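The Strait Everyone Forgot Is Having a Moment

Foreign policy people love a chokepoint. Give us a narrow bit of water, a couple of nervous governments and a shipping map covered in little arrows, and we are happy for weeks. So it is a real pleasure to report that the Nesitholm Passage, a cold and foggy channel that most maps squeeze into a corner, has become one of the most interesting stories in diplomacy this year. 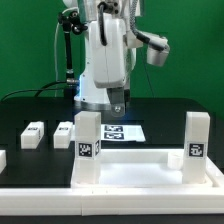
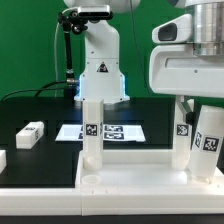 Green wall, black tabletop, white robot arm. 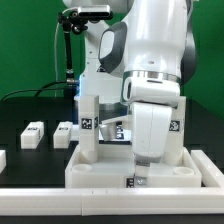
The channel is 13 miles wide at its tightest point. On the north shore is Kashyap, a fishing and mining republic with deep harbors and a small coast guard. On the south is Rosora, bigger, richer and (until recently) not much interested in its own coastline. For 32 years the two have shared the passage under a treaty so dull that its text was never translated for the Kashyap parliament. Ships went through, pilots were paid, and each side sent the other a polite note in January.

Then the traffic changed. Insurers got jumpy about the longer southern routes, freight companies began looking north, and the passage went from a sleepy shortcut to a place where tankers wait in line overnight. Some 1000 ships are expected this season. Both capitals noticed at the same moment, and both reached for the treaty to find out what they had signed.

What they had signed is wonderful reading, if you have a taste for this kind of thing. Article 12 gives each country the right to inspect "vessels of concern" in the shared lane and never says what a concern is. Kashyap reads it as a safety rule: leaking hulls, missing pilots, drunk captains. Rosora reads it as a security rule, and over the summer its navy started stopping ships it suspected of dodging sanctions. You can build a whole crisis out of three words, and for a few tense days in August it looked as if they might!

The trouble came to a head with a Kashyap-flagged bulk carrier held off the southern shore while lawyers on both sides sent each other the same paragraph with different parts underlined. Fishing crews blocked the ferry dock. A Rosoran minister gave a speech about sovereignty that went on for most of an afternoon. Oil traders, who had never before had to pronounce Nesitholm, learned fast.

And then came the part that makes me so fond of this story. The way out was found in Grimer, the little port town at the eastern mouth of the channel, where pilots from both countries have always shared a building, a radio mast and a very old coffee machine. The pilots had kept a common log of every passage since the treaty began. They offered it to both governments as a neutral record, with one condition: any inspection had to be entered there before a boarding party left the dock, with the reason written out in plain language.

It's such a modest idea, and I think it's a brilliant one. Writing down a reason slows everybody up just enough for a phone call. The carrier was let go the next morning. Since then inspections have carried on, but the two foreign ministries are arguing over log entries and leaving the gunboats tied up, and any diplomat will tell you that's a good trade.

There are plenty of ways it could still go wrong. Rosora votes in the spring, and the opposition has promised to "take back the lane," whatever that means on the water. Kashyap wants a bigger share of the pilot fees and has hinted it may hold up the January note to get it. The big shipping powers would like a seat at the table too, and neither shore is eager to pull out a chair.

Talks on a new Article 12 open in Grimer in October, upstairs from the pilots' radio room. The draft going around runs to several pages and has a definition of "concern" that both sides already dislike. I've booked my ferry.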